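How Does a Robot Learn to Pick Things Up?

Have you ever tried to explain to somebody how you tie your shoes? You probably started with "well, you take this bit and..." and then you just showed them. Some things are much easier to show than to say!

I write software for robots, and I have the same problem. My program is called Stultoveo (yes, it's a silly name, and I picked it myself). Its job is to tell a robot where to move its fingers. But how does the program know? I can't type in a rule for every cup, sock and spoon in the world. So people show it.

Part 1: Borrowing your hands

To show the program, you hold a gripper in each hand. A gripper is like a claw with a trigger. You squeeze, and the fingers close. Then you go around picking things up.

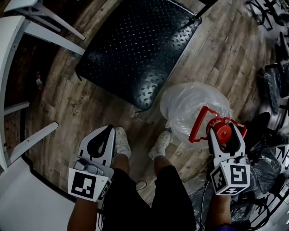 A computer doesn't know what "picking up" is, of course. To a computer, a video is just a giant pile of numbers, one bunch for every tiny dot of color. My software has to dig through that pile and find out where the hand was, which way it was tilted, and whether the fingers were open or shut. One short practice session can give me 1,720 pictures to dig through. I'm very glad I don't have to do it by eye!

Part 2: Funny squares

Do you know those black-and-white square codes that phones can read? The cubes on the grippers have patterns a bit like that. We call them markers. They don't hide a secret message - they help the computer answer the question "where am I?"

Try this at home. Draw a thick black square on paper and hold it up close. It looks big. Now ask a friend to walk away with it. It looks small! Tilt it, and it goes squashed and slanty. If you know how big the real square is, you can work backward and figure out how far away it is and how it's turned. My code does that sum again and again, for every marker it can find.

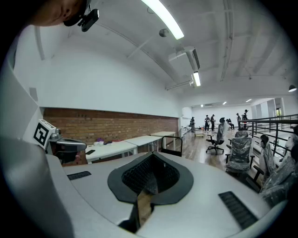

Sometimes a marker gets hidden behind an arm, and the program has to guess. My first version, which I called Grekness, was a terrible guesser. Once it decided that a hand had jumped to the ceiling and back again. I spent most of April fixing that one! The new version checks whether a move is possible for a real arm before it believes it.

Part 3: Copycat time

When the moves are all worked out, the learning part begins. The program looks at a picture and guesses what the hand did next. Then it checks. Wrong? It changes itself a tiny bit and tries another one, over and over, until its guesses get close.
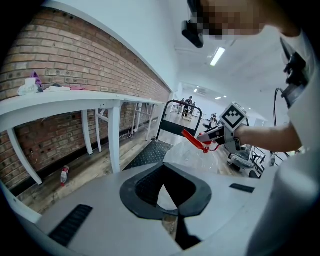
Words to remember

Gripper: a tool that grabs, like a robot's hand.
Marker: a pattern that helps a computer work out where something is.
Software: the instructions that a computer follows.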